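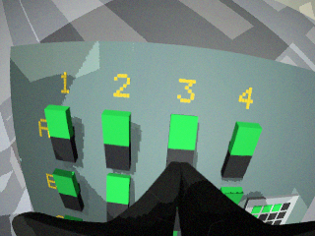

Section 4 – Running the block board task in the simulator

Read this before the first run of a new scene. Written for the Skaven task set, applies to Tasora arms as well unless noted. Revised 12/3/22, replaces the old sheet, throw that one out.

4.1 Before you start

1. Load the scene file from the shared folder. Not your local copy. Local copies drift.
2. Check the target card against the run sheet. The small grid panel on the board is the pattern, green and black squares. If card and sheet disagree, stop and ask Lovisa Sæther.
3. Read out the column numbers and row letters once. Yellow labels. Everyone on the call uses the same names – "column 2, row A", never "the one on the left". Left changes with the view.
4. Reset the arm to home. Wait for the ready line in the log.
5. Speed limit to 40 percent for the first run. Operators with less than 30 logged runs stay at 40 for all of them.

Note: labels look blocky at low render settings. Leave the setting alone, changing it mid-session makes the logs useless for comparison.

4.2 Approach

1. Lift first, then travel. Never travel low over the pegs, even when the path looks clear.
2. Come down along the board's own tilt. The board is not level and straight down in world coordinates is the wrong direction. Most common mistake we see.
3. Stop at the hover height on your run sheet. Check which peg you are over. Say it out loud if someone is watching with you.
4. In the close view the gripper will hide part of the layout. Switch to the wide view before you close the fingers if you can't see your target row.

CAUTION: Do not guess at a hidden peg from memory. Back off, look, come in again. A slow run is fine, a wrong pick logged as good is not.

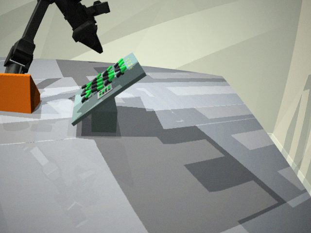 5. In the wide view check the gap between gripper tip and the raised end of the board before any wrist rotation. No gap, no rotation.
6. Keep the elbow in mind too. The software only checks the tip for contact untill you turn on full-arm checking (Settings, Safety, Full arm). Turn it on. It is off after every update.

4.3 Handling blocks

1. Grip one block at a time.
2. Close slowly, lift clear of the neighbors, pause.
3. Turn only when clear. Green end and black end matter, so match the color to the card, not to the block next to it.
4. Set down, open, retreat along the same line you came in on.
5. If a block tips over, do not push it upright with the fingers. Mark the run F, reset, go again.

Note: shadows. Black ends and shadows can look alike on the gray panel. Blocks in shade also show a much darker green. Still green. Valter Lie has a lighting preset for checking, ask him for it, but switch back before you record.

4.4 Stopping

- Space bar pauses. It does not stop the run timer.
- Esc twice is full stop. Use it for any contact you did not plan, including contact with the table.
- After a full stop, go back to 4.1 step 4. Don't resume from where you were.

CAUTION: Same keys are live when the console is connected to the real cell. Check the banner at the top of teh window before every session. If it says CELL, you need a second person in the room and Leif Engebretsen's sign-off. No exceptions for short tests.

4.5 Logging

1. Every run gets a line, failed ones too. Deleting bad runs is the one thing that gets your access pulled.
2. Codes: G good, F failed, S stopped by operator, X scene fault.
3. For S and X add a few words on why. "Glitch" is not a reason.
4. Stop the session after 17 runs and take a break, even if it's going well. Different operator takes the console if there is one free.

Scene faults (blocks jumping, labels missing, arm not reaching home) go to Jacinto Zamudio with the log attached. Questions on these rules go to Lovisa.

Gripper settings are in section 5.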